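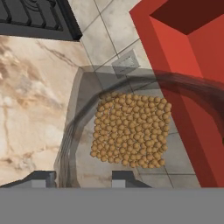
Cleaning and Storing Records at Home

Most secondhand records need a wash before they go on the turntable. Dust in the groove makes crackle, and a dirty record wears the stylus faster. You can do the whole job at a kitchen counter with a few cheap supplies.

Start with a dry brush. Put the record on the platter, let it spin, and hold a carbon fiber brush lightly across the grooves for two or three turns. Sweep outward and off the edge. Do this before every play, even on a clean record.

For a proper wash, use distilled water. Tap water leaves minerals behind when it dries. Add a drop or two of plain dish soap, no perfume or lotion, to a quart of water. Wet a microfiber cloth, wring it out well, and wipe in the direction of the grooves, never across them. Keep the label dry. A plastic lid from a food tub, pressed over the label, covers it well enough.

Rinse with a second cloth and distilled water only. Stand the record in a clean dish rack for at least half an hour before it goes back in a sleeve. Paper towels shed lint, so keep them away from vinyl.
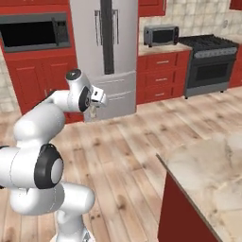

Old shellac 78s are a separate case. Alcohol damages them, so check the label of any bottled cleaner first. Wipe 78s with a barely damp cloth and dry them right away.

Throw out torn paper inner sleeves and replace them with lined ones. I buy the Grarnora sleeves in bulk. The Dultitz ones are thicker but they make a tight fit in older jackets, and I have split a seam or two that way. If a seam does split, use acid-free document tape on the inside. Ordinary clear tape turns yellow and lifts the print.

Store records upright, like books, and snug enough that they don't lean. Leaning is what warps them. Don't stack them flat, and don't park them next to a radiator or under a window. My own shelves held 326 albums when I last went through them in May, and the bottom boards had started to bow. Records are heavy – check the weight rating on a shelf before you load it, and screw tall units to the wall.

Jenő Farkas wrote in to ask about mold on jackets that had been in a basement. Take the records out and throw away the inner sleeves. Wipe the jackets outdoors with a dry cloth, then leave them open in a dry room for 11 days or so. If they still smell, put them in a closed box with an open dish of baking soda. Wash the records before they go anywhere near the rest of the collection.

A mild warp can sometimes be pressed out between two panes of glass with books on top. It takes weeks. Skip the oven – it ruins more records than it saves.

Related tips

Getting price stickers off album jackets
How to clean a stylus
Cassette storage: drawers or boxes?
Rewiring a Gultier speaker stand
Restringing a guitar at the kitchen table
Keeping piano keys white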